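Motton Farm news: five ducklings, a new gate and some changes to visiting

Apr 25, 2020

The ducklings at the Motton Farm animal barn hatched overnight, and all five are eating. Their mother is Clementine, the Cayuga duck many of you will know from the front pond. She had been sitting on the nest behind the feed shed for four weeks, and barn manager Anwara Sivakumar found the first two out of their shells when she came in to do the morning feed.

"I heard peeping before I got the door open," Sivakumar said. "By the time I'd fed the goats and come back, the other three were out."

The family has been moved to the small brooder pen next to the rabbits. They have a heat plate, chick crumble with brewer's yeast mixed in, and a shallow water dish. They will stay in the pen until they have their feathers, and should be on the pond in July.
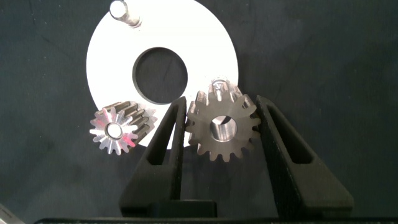

The barn is closed to walk-in visitors for now. The animals still need the same care every day, and a staff of three is covering the feeding, mucking out and egg collection in shifts. Dilruba Kanagaratnam has the early shift, Lina Salameh has afternoons, and Sivakumar fills in on both.

Feed is the biggest bill. The farm goes through 12 bags a week between the goats, sheep, ducks and hens, and gate money normally pays for most of it. The Clarnareo Feed Store on Oster Road is letting us run an account until we reopen, and customers there can add a bag to our order at the register. As of this week the spring appeal stands at $2474. The first $1000 went to hay.

Our hens are laying well. Eggs are for sale by the dozen from the cooler at the end of the drive, $4 a box. Please put exact change in the slot and leave the lid closed. We can take back clean cartons, but please hold on to them until the barn reopens. 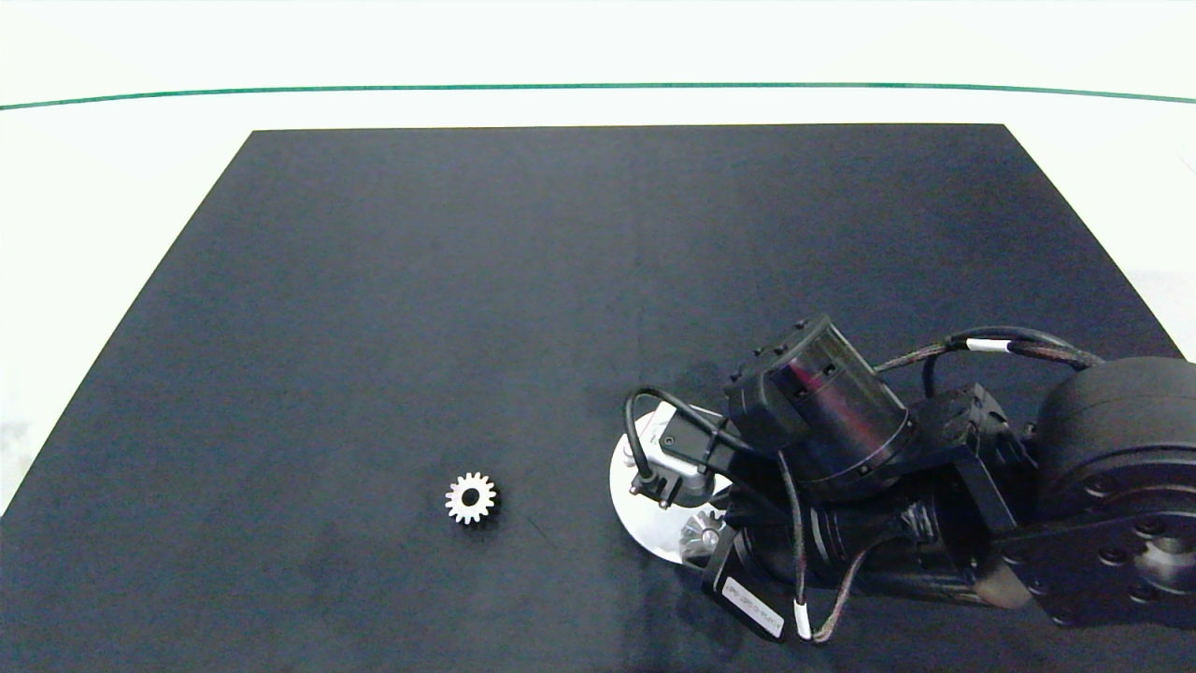 The automatic door on the henhouse stopped closing on its own last week, and the hens have been shut in by hand every night at dusk. Debashish Ranasinghe took the opener apart and found the teeth worn down on one of the drive gears. It is a spur gear, the plain flat kind, like the small silver one lying on the dark blue mat, and a new one is on order. Until it comes, Salameh is doing the door on her last round. If you walk the lane in the evening and see the henhouse open after dark, call the barn number.

The two Shetland ewes, Pepper and Dot, were sheared this month by Chathurika Cassim. Both fleeces are in good shape and will be kept for the fall spinning class. Dot had some overgrowth on her back feet, which Cassim trimmed at the same visit. Pepper is due for her vaccination next.
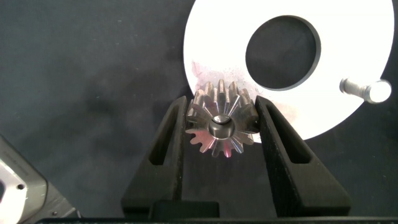
The new gate on the Siriwardena field is up. It opens inward and has a chain as well as a latch, and both need to be fastened. The goats learned to lift the old latch over the winter and were twice found in the neighbor's kale.

We are also looking for names for the ducklings. Children can send in one suggestion each, with their first name and age, by email or in the box next to the egg cooler. Staff will pick five and post them on the barn door.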